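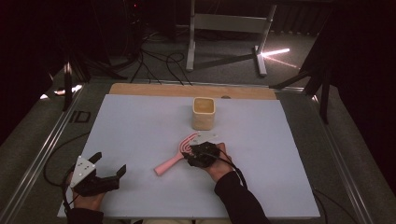
Digest no. 136, message 18

Date: 2024-08-14
Subject: Re: long hair and swim caps (and the green problem)

Hi all,

Sorry for the slow answer on this one, I was up at my sister's place in Bedlow with no signal to speak of and came home to a pile of list mail. I'm quoting the part I want to answer and snipping the rest:

> My daughter has hair down to her waist and she has just joined the
> morning squad at the Drultton pool. After three weeks it feels like
> straw. It has a greenish cast in bright light, it tangles the second
> it comes out of the cap, and brushing it takes up half the drive home.
> She will not hear of cutting it. The coach says "conditioner" and
> shrugs. We've gone through two latex caps already, both split at the
> back where the bun sits. Is there anything that works, or is this
> just what swimming does? I'd also love to know how people handle the
> brushing part without tears, hers or mine.

Oh boy, do I know that drive home! I swam with long hair from middle school on, and I now have two kids in the water, one with curls and one with the finest, slipperiest hair you ever met. So this is what we do at our house. Other people will do it differently and I hope they write in.

First, wet the hair before she gets in. I mean really soak it, under the shower, with plain tap water, until it's dripping. Hair that's already full of clean water doesn't soak up as much of the pool. It's free and it takes a minute, and if you only do one thing I'd do that. After that I work a blob of cheap conditioner through the ends only (keep it off the scalp or the cap will slide right off her head, ask me how I know). Check with the pool first, though. Drultton used to have a sign about lotions and oils on the deck and I don't know if they're still fussy about it. The Prevham pool doesn't mind as long as the cap goes on before you get in.

About the caps. Latex is hopeless for that much hair, it pulls and it splits, just like you said. Get silicone, and get the kind sold for long hair, which has extra room at the back. We've had the same two since June a year ago and they're both fine. Dry them inside and out and keep them out of the sun. Some people dust the inside with baby powder, which I did for years, but it makes such a mess of the swim bag that I quit.

As for the bun, I'd make it lower and flatter than you think. A high bun puts all the stretch in one spot and that's where your caps are going. I do one loose braid, coil it flat at the nape of the neck, and hold it with a soft fabric tie. No metal clips and no pins! My older one tore a nearly new cap with a single bobby pin I'd missed, and I heard about it for weeks as if I'd been the one who wore it.

Now the green. It's copper in the water doing that. People always blame the chlorine, and chlorine does plenty of other things, but the green tint is from copper, and light hair shows it the most. A swimmer's shampoo once a week will pull a lot of it out. I wouldn't use one every day because they're pretty stripping, and you'd be trading green straw for blond straw. The other days we do a long rinse right after practice, then regular shampoo if there's time, then lots of conditioner. The rinse has to be right away. If she sits in the car with pool water in her hair and washes it at home an hour later, you've lost most of the benefit. I know the showers at Drultton are freezing. Bribery is allowed.

The brushing part. I'd stop brushing it in the car altogether for a month and see how that goes. Wet hair stretches, and when you drag a brush through it from the top you're snapping it off, and then the broken bits tangle worse the next day. What works for us is to put conditioner in, leave it in, and go through it with fingers first while she's still standing in the shower. Then a wide comb, starting at the very ends, just the last couple of inches. When those are clear, move up a little. Hold the hair above the knot with your other hand so the pull doesn't reach her scalp. That last bit is what stopped the tears here, and I wish I'd known it when I was ten.

Brushes come out later, once it's mostly dry. Any brush you already own is probably fine if the bristles bend and it doesn't scratch. I've bought fancy ones and drugstore ones and the kids go straight for the drugstore ones. Do clean it, though! Pull the hair out every week and give it a swish in warm water with a drop of shampoo. All that leftover conditioner builds up at the bottom of the bristles and then you're brushing the gunk right back in.

At night we put it in a loose braid before bed, and on a satin pillowcase for the curly one. I was very skeptical of the pillowcase. I've come around.

One more thing, for whoever asked back in the spring about a trim. You can take an inch off the ends and a kid with waist-length hair won't see the difference, and it does help with the tangles. The trick at our house was letting her hold the comb and show where the line would be. She picked a spot, we stuck to it to the hair, and she's agreed to it again since.

Does anyone know if Stefanou's, the little swim shop across from the Prevham library, still carries the long-hair caps? Their phone just rings. I need one more for a niece and I'd like to feel the thickness before I buy. I've got 21 minutes between drop-off and work most mornings, so if someone can save me the trip I'd be grateful.

Also, I have an unopened bottle of swimmer's shampoo to pass on, the strong kind, bought by mistake when I wanted the gentle one. Free to anyone who's going to the meet at Drultton. Write to me off list and I'll put it in the bag.

Tell your daughter hang in there, and keep the hair if she loves it. Mine came through all those years of practice just fine and I still can't bring myself to cut it short.

Off to hang up wet towels,
Curly's mom (and Slippery's)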